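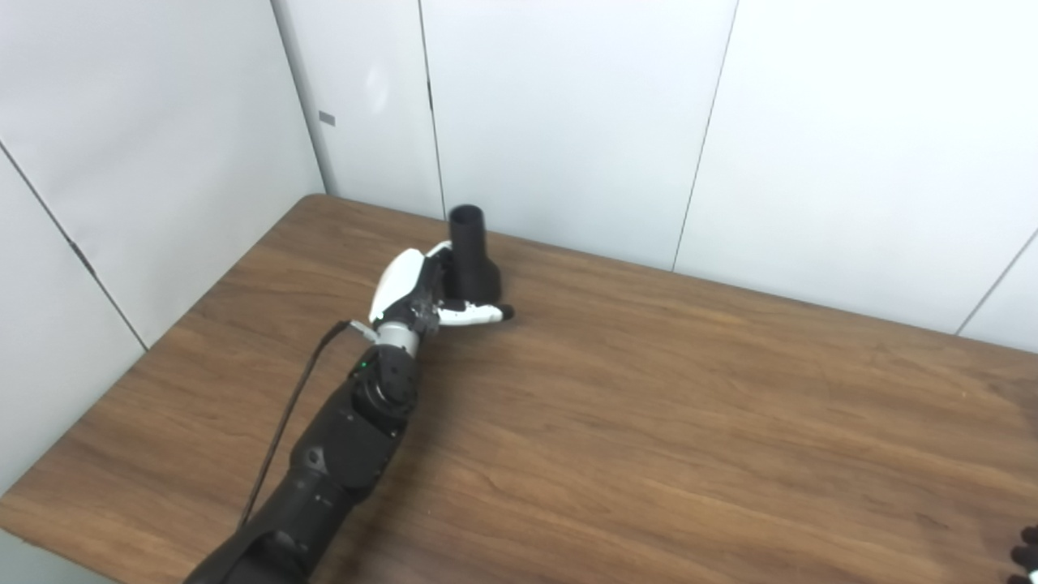 Third time since October that the left hand has let go for no reason I can find. Votirix controller, Susura hand, grip force set to 2000 in their units. It closes fine, holds for 11 seconds, then the fingers just relax. What bugs me is that the little light on the wrist stays green the whole way through, same as it is there with the fingers round the base of the funnel thing. No fault code, nothing in the log. Any ideas?
— rurnwood_tom

gritbin
That thin cable down the side. Mine hung like that and it tugged on the plug every time the wrist turned. Clip it to the arm and try again.

Sfakianakis
Don't agree. A bad plug drops the link and you'd get a fault. Sounds like the heat limit to me — it cuts the current quietly. What happens at 3000?

rurnwood_tom
Lets go after 5. So maybe you're right?

gritbin
Still clip the cable!

Sfakianakis
Fair enough, but please stop going up. And keep your own fingers out of there, green only means it's got power. I learnt that one the sore way.

rurnwood_tom
Noted. Dropping it right down on Tuesday and I'll clip the cable as well, so you can both claim it.

gritbin
One at a time or you won't know which it was.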